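4.2 Where drinks live in the refrigerator

Of all the things people keep cold at home, drinks turned out to be the most fun to study. Vegetables go in the vegetable drawer and eggs go wherever the eggs have always gone, but a bottle is a traveler. Across the 37 households we visited in November we logged 159 bottles, and very few of them stayed in one spot for the whole visit. They moved from the door to the top shelf, from the shelf to the drawer, and back to the door again once someone had poured a glass.

We had expected the door to win easily. Most door racks are built for tall containers, and our earlier survey in the Sovside apartments (Section 3) had people naming the door first when asked where a drink "should" go. What they did was much more varied! In 34 of the 37 households at least one bottle was lying down or leaning in a drawer, often on top of produce. Several people seemed a little sheepish about this. One resident of the Noltelach building told us the drawer was "for vegetables, officially," and then pulled out two sodas and a bottle of barley tea to reach the celery.

Clear drawers deserve special mention. With a clear front, a person can spot a bottle before opening anything, and the drawer starts to work like a second shelf. Residents with opaque drawers talked about drinks they had lost for weeks. Residents with clear ones hardly ever did, and they were also more willing to put an opened bottle there, provided the cap was a screw cap they trusted.

That trust matters a great deal, and it was the part of the work we enjoyed most. People check caps. They give a quick twist, or tip the bottle and look, and only then let it go anywhere but upright. Tea drinkers were the most careful of all, perhaps from long experience with sticky drawers. Wen-hsiung Yu, who coded the handling notes for this section, began marking the moment between picking a bottle up and setting it down as its own step, and we have kept his term for it, the "hold." A hold can be one hand around the neck, or one hand at the shoulder with the other supporting the base (Figure 6). Two-handed holds were common with large bottles, as we had guessed, but they also showed up with small ones whenever the drawer was only partly open and the bottle had to go in at a slant.

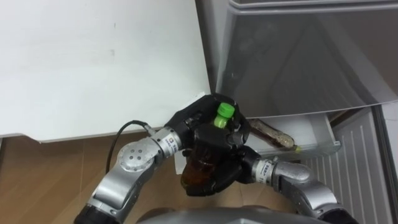 Figure 6. A two-handed hold on a green-capped bottle, in front of a refrigerator with its clear drawer partly open.

The partly open drawer is worth staying with for a moment. In the galley kitchens on Dewulf Street there was often no room to pull a drawer all the way out without stepping back into the counter, so residents opened it halfway and worked through the gap. Short bottles went in easily. Tall ones had to be turned – neck first for some people, base first for others – and everyone we asked was quite sure their own way was the sensible one. We found no link between the choice and the size of the kitchen, and would love to see someone look into it with a larger group.

Section 4.3 takes up the same question for jars, where the lids are wider and the opinions, if anything, are stronger.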